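Newsroom > Press Releases > Community Care

Flosidia Heating Fund Clears Past-Due Bills for 696 Households in Tuvus

Faith-based charity will extend the program through spring and open a second application desk at Pangaribuan Chapel

14 shares | 2 comments

TUVUS – Flosidia, a Christian charity serving families in Tuvus and the surrounding townships, announced that its Winter Heating Fund has paid the past-due heating bills of 696 households this season. The fund will remain open through the end of spring, with the goal of reaching 1,000 households before the season's accounts are closed.

The Winter Heating Fund makes a single payment directly to a household's heating provider. Families do not receive cash and are not asked to repay any part of the amount. Once a payment has posted, Flosidia mails the household a short letter stating which bill was paid, along with a handwritten note from a member of a participating congregation.

"A family with a shutoff notice on the kitchen counter is already doing a great deal of worrying," said Qistina Ngui, executive director of Flosidia. "Our task is to answer that family quickly and kindly, and to do it in the spirit of the Gospel that called us to this work. We are grateful to God for every household we have been able to serve, and we are grateful to the people of Tuvus, who gave when their own bills were high."

The fund was established after local churches reported a growing number of requests for help with heat during the coldest part of the year. Until then, each congregation had handled such requests from its own benevolence offering. Amounts differed from church to church, and a family might be asked to tell the same painful story in several offices on the same afternoon. Under the current arrangement, participating congregations send their heating requests to Flosidia, which reviews them under one set of rules.

Applicants are asked for a copy of the most recent bill and proof that they live at the service address. They are not asked about church membership or religious belief, and no applicant is required to attend a service or a class. Prayer is offered to those who would like it.

Demand was highest in February, when the fund received more applications than in any other month of the season. Flosidia responded by lengthening its evening hours and by moving households with infants, older adults or members using home medical equipment to the front of the review list. Those measures will stay in place for the rest of the program.

One mother of three, who asked that her name not be used, applied after her hours at work were cut. "I had prayed over that bill every night and I did not tell anyone at church because I was ashamed," she wrote to Flosidia. "When the letter came, I read it standing at the mailbox. Someone had written at the bottom that they were praying for my children. I have kept it in my Bible."

New Application Desk at Pangaribuan Chapel

To serve residents on the east side of Tuvus, Flosidia will open a second application desk in the fellowship hall of Pangaribuan Chapel. The desk will receive applications on weekday evenings from 5 p.m. until 8 p.m. Residents who work late may leave their documents in the locked drop box beside the office door, and a member of the intake team will telephone them the following day.

Rizal Hutapea, pastor of Pangaribuan Chapel, said the congregation had been looking for a practical way to support the program.

"Many of our neighbors do not drive, and the bus to the main office takes most of an evening," said Pastor Hutapea. "We have a warm hall with good lights and a door that opens onto the sidewalk. It seemed right to us that it should be used for this. Scripture speaks plainly about the neighbor who is cold, and we would like our building to speak just as plainly."

The chapel's members have also taken on a large share of the handwritten notes that accompany payment letters. Together, participating congregations have written more notes than the season has so far required, and the remaining notes will be held for households served in the coming weeks.

Support From Prusis Hardware

Prusis Hardware, a family-owned store in downtown Tuvus, will provide 4,000 feet of weather stripping for distribution at both application desks. Any household that applies to the fund may take what it needs for its doors and windows, whether or not its application is approved. Printed instructions will be available in large type.

Residents who are unable to install the material themselves may ask for a home visit when they apply. Visits are scheduled by telephone, and renters should bring the name of their landlord or property manager so that permission can be obtained before any work is done.

How to Apply

Applications are accepted in person at the Flosidia main office and, once it opens, at the Pangaribuan Chapel desk. Paper forms may also be picked up from any participating congregation and returned by mail. Applicants should bring the full bill, including the page that shows the account number. Households that have already received a payment this season are not eligible for another, but they may request a referral to budget counseling or to the Flosidia pantry.

Anyone who has received a shutoff notice should say so when first contacting the office. Those requests are reviewed before all others.

How to Give

Gifts marked "Heating Fund" are used for household bills only. Office costs are paid from Flosidia's general account. Congregations wishing to take part may request a packet containing the referral form, a bulletin insert and blank note cards. Individuals who wish to write notes are asked to sign with a first name only and to refrain from enclosing money or personal contact details.

About Flosidia

Flosidia is a nonprofit Christian charity that provides food, household assistance and pastoral support to families in Tuvus. Its work is supported by local congregations, businesses and individual donors.

Media inquiries may be directed to the Flosidia communications office, attention Qistina Ngui.
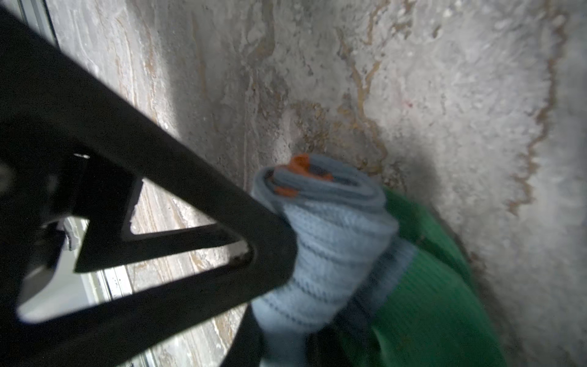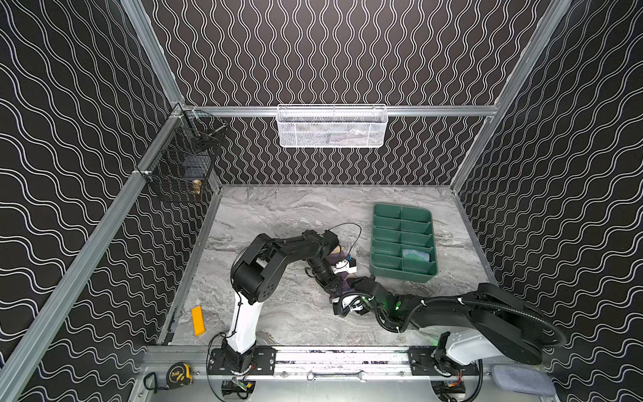
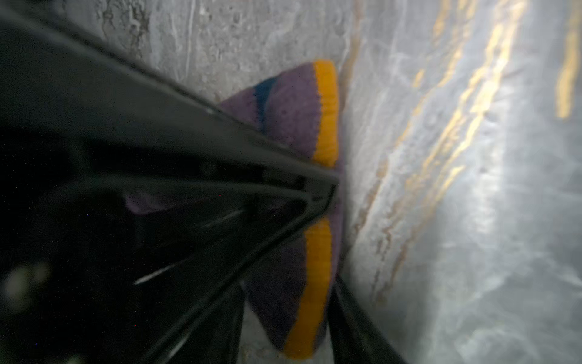
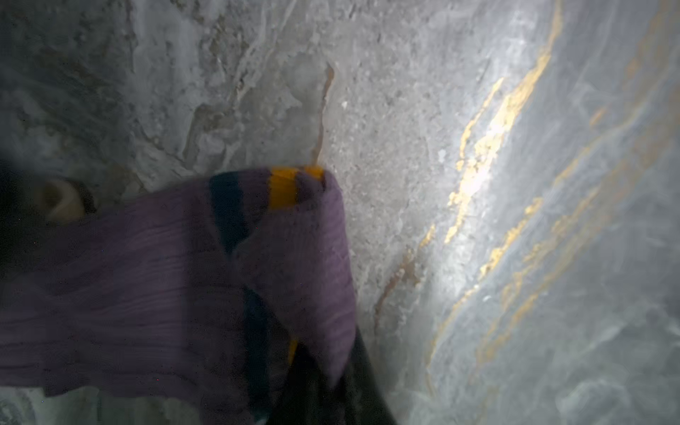
Second picture: a folded light blue cloth and a dark green divided tray on a marble-patterned tabletop.

Related Releases

Flosidia Pantry Adds Early Morning Hours for Shift Workers
Pangaribuan Chapel to Host Evening of Prayer for Caregivers
Tuvus Congregations Collect Winter Coats for Schoolchildren
Budget Counseling Sessions Open to All Tuvus Residents
A Letter of Thanks From the Flosidia Executive Director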